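About Nurkham Sheet Music

We sell printed music, mostly secondhand and mostly for strings, piano and small ensembles. The shop began with three boxes of chamber music parts bought at an estate sale and a kitchen table to sort them on. We were only going to keep the quartets. Then we started reading through the rest (a wind quintet we'd never heard of, a whole stack of piano duets with somebody's fingerings penciled in) and that was pretty much that!

The catalog now stands at 976 titles. Every one of them has been opened, paged through and checked for missing parts before it goes on the shelf. If the second violin part has a coffee ring on page 2, the listing says so. We love old pencil markings and leave them in unless a buyer asks us to erase them, and we're happy to do that at no charge.

A few years back we took over the stock of Minosier, a small rental library that had supplied community orchestras for a long time. Those sets are still for rent. Strings come as 5-5-4-4-3 unless the listing says otherwise, and you can keep a set for a full concert season. Please erase your bowings before you send it back.

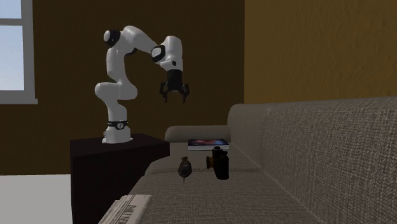
White arm, grey sofa.

We also publish a little. Our Kováčik series is for players who are past the beginner books and want something real to play with friends: trios and quartets, newly engraved, with page turns that land on a rest. Getting those page turns right takes forever and we enjoy every minute of it. Each volume has a short preface on sources and a list of the places where the editions disagree, so you can make up your own mind about that odd B flat.

The Zorkov reading evenings happen once a month from September through May, starting at 7:30. Bring your instrument and a stand. We put out music nobody in the room has rehearsed, sort people into groups, and off you go. Some 20 players come on a good night, and violists are always, always welcome. There is no fee and no audition.

Looking for something out of print? Write to us with the composer, the key and anything you remember about the cover. We keep a wants list and check it against every box that comes in. We buy collections too, large or small, and will travel for a good one.

Orders go out flat, between boards, never rolled. The shop closes for two weeks in August.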